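Chapter 7
Folding and the Trouble with Rules

Most household manuals will tell you there is a right way to fold a towel. Thirds lengthwise, then in half, then in half again, edges tucked to the back. The rule gets repeated so often that few readers ask where it came from or what it is meant to do. This chapter asks, and the answers are thinner than you might expect.

Take the usual claim that folding in thirds saves space. Stavros Halilović tested it in the linen room of a guest house at Irnmont, with 30 bath towels and two shelves. The thirds fold gave a neater front. It did not fit more towels on the shelf. A towel holds the same amount of cloth however you turn it, and a thick pile pushes back against every layer you add. What changed was the shape of the stack, and whether a person in a hurry could pull one out without dragging down its neighbours.

The Drusska housekeeping course, which many of our readers will have sat through, goes further and asks for "crisp" edges. We doubt this can be done with plush. Sheets and tea towels will take a crease. A fuzzy towel makes a round, fat edge, and pressing harder flattens the fibres where you press and does little elsewhere.

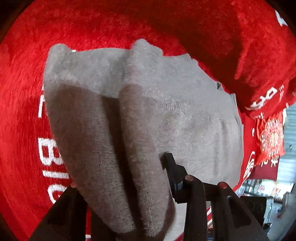
7.1 What a fold has to do

Before choosing a fold, write down what you want from it. Does the towel have to fit a certain shelf? Will guests see it? Does it go straight back on a rail the same evening? Mirsad Dimitriou, who ran the laundry at Wattimena for many years, used a loose half fold for everything and heard no complaints. His critics called it lazy. They never showed that the towels were any worse for it.

We will use three tests in this chapter: whether the fold holds when the towel is carried, whether it fits the space, and how long it takes to make. Looks come later, in section 7.4, and you may decide to skip them.

Exercise 1. Fold the same towel two ways and carry each one up a flight of stairs under your arm. Note the colour and thickness of the towel and which fold came undone first.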